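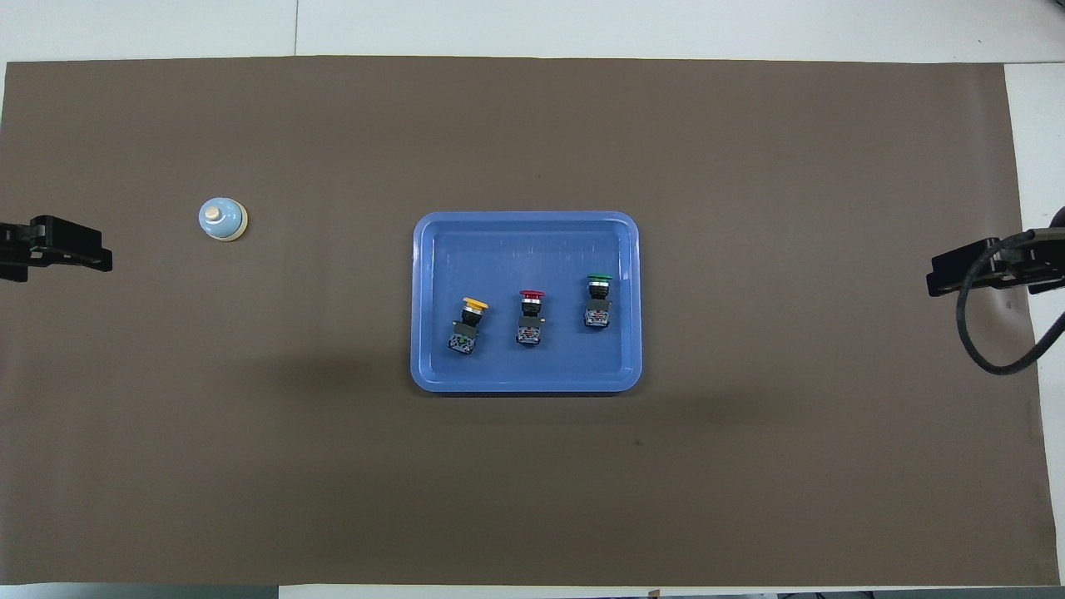

Push-button switches in a blue tray, the yellow one on the left.

Getting customers to say something nice, and mean it

Tue 2 June

Last month I asked for your worst testimonials and you did not hold back. The inbox is still recovering. My thanks to the reader in Curham whose only published review says "Invoice received", and to the lettings agent who has been quoting her own sister since she opened.

For the benefit of new subscribers, I spent most of May rewriting the customer quotes page for Bivora, a small firm in Rirham that looks after booking software for dentists and physios. They had 44 testimonials on one page. I read them all in a single sitting, with biscuits. By the end I knew that Bivora was professional, friendly, and a pleasure to deal with, and I couldn't have told you what it sold.

Teguh Sembiring, who runs the place, was rather proud of that page and I can see why. It takes nerve to ask 44 people for a compliment. The trouble was the way they'd been asked. Each customer had been sent an email saying "Would you mind writing a few words about us?" A few words is what came back, and they were the same few words, the ones everybody reaches for when they want to be kind and get on with lunch.

So we went back and asked again, differently.

The questions

We rang people. I know. I put it off for two days by reorganising my desk. But a person on the phone will tell you things they would never type, partly through politeness and partly since there's no backspace key on a telephone. The calls took ten minutes or so each and these were the questions that earned their keep:

What was going on the week you decided to look for something new?
What nearly put you off buying?
Who else had to be talked round?
What do you do now on a Monday morning that you didn't do before?
What still annoys you?

Teguh objected to the last one. He thought it was asking for trouble, and one practice manager did give us eight minutes on the colour of the calendar. She also said, without being prodded, that she'd moved to a rival for a fortnight and come back because she missed being able to see both surgeries side by side. That went straight to the top of the page. I left the bit about the colour in.

"What nearly put you off" is the one I'd keep if I could only keep one. The answers are your next customer's worries, already written out in your next customer's language. Bivora's sales pages had a great deal to say about security. The people who bought it had mostly been worried about whether the receptionist would cry.

Tidying up, and when to stop

People speak in loops. They start a sentence, remember the dog, and finish a different one. You may cut the dog. You may join two halves of a thought that belonged together. You may not add "seamless", and if you find yourself typing "game-changing" on behalf of a physiotherapist, please step away from the keyboard.

Whatever you cut, send the finished version back and get a yes in writing, along with the name and job title as they'd like them printed. One of ours wanted his middle initial. He got it. Two people changed their minds altogether, so out they came, and the sky stayed up.

I'm also against correcting anyone into good English. "It just doesn't fall over" is a better line than I have managed in years of being paid for lines, and the first draft back from Bivora's office had turned it into "The platform offers excellent reliability". We had a short conversation about that.

Where to put them

A page called Testimonials is where testimonials go to be left alone. Bivora's had plenty of quotes and hardly any readers. We closed it and moved the quotes to wherever the doubt was. The remark about the receptionist now sits under the section on training. A comment about the bill being the same every month sits beside the prices. It looks less grand than a whole page of praise – Teguh mourned for a day or so – but people come across it while they're wondering about the very thing it answers.

We ended up with 28 quotes, down from 44, and I'd still lose a few. Nobody has noticed the missing ones, including the people who gave them.

A dissenting view

Tsutomu Morikawa, who writes for a firm of surveyors and has read this newsletter for longer than is good for him, sent me a stern note after last month's issue. His clients won't be named, won't be rung up, and would sooner be photographed in the bath than describe how they felt about a drainage report. What is he meant to do?

Fair point. My answer is to use what they've already said. With permission and no names, a line from a thank-you email can do the job perfectly well, provided it's specific. "You found the culvert" is all the praise a surveyor needs. Tsutomu replied that he'd think about it, and in surveying circles I understand that counts as a hug.

Next time: About Us pages, and how to get through one without the word "passionate". If you have a shocker, send it over. The Siqueira template for customer calls is available to anyone who replies to this email, and it fits on one side of A4 if you shrink the margins.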